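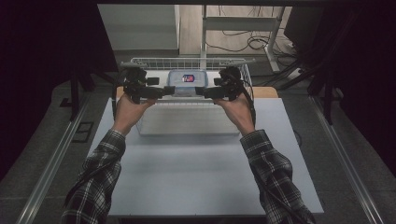
I've been at this gripper thing for a while now and my wrists would like me to write about it, so here goes (10 Dec 2019, for my own records).

The goal for Jemeo is a policy that can put lids, tubs and trays where they belong, and for that it needs examples. Lots of them! I had 200 in my head as a nice comfortable target. Then Bhavana Sastry looked over my first training run and said to come back when I had 860. I'm at 238. So, yeah.

Each example is one full go: both grippers in hand, start over the table, do the task, come back to the middle. The handheld units are so much nicer than driving the arms remotely, which I did all through March and hated. You just move like a person moves. Mostly. Your fingers keep wanting to help, and you have to remember that all you've got is two flat black tips and whatever they can pinch.

Things I've changed since the last post:

- I bring the fingertips nearly together over the middle before each take. It gives me a clean starting pose and makes trimming way easier.
- The wire basket gets moved a bit every time. My early takes all had it in the same spot, and the model learned the spot. Ugh.
- I keep the fumbles if I recovered from them. If I dropped something and had to use my knee, that one goes in the trash.

The cables are still my biggest complaint. One hangs off each unit, and the right one loops down past my wrist, so I've started planning my reaches to keep it out of the way. I worry that's creeping into the data, like I'm teaching Jemeo to be scared of a cable it won't even have. Bhavana thinks it'll wash out with more takes. She thinks most things will wash out with more takes.

Next up is the lid task, which I've been putting off. I'd like to split it into 2 shorter ones, but then I need to relabel the old stuff, and my labeling script is a mess. More when I've fixed that.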